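August 25, 2022

Edit room, second pass on the Gavar trailer. Cut it down again and I like it much more — the Drurkine interviews finally get room to breathe! Swapped the opening music (the old track was far too gloomy). Horkon want 1,000 postcards for the preview screening, so I've sent the artwork over.

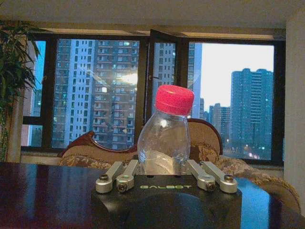

Still to do: fix the hum on the Hattori interview, check the subtitles again, and ask whether 10 seconds of black at the end is too long — I think it is.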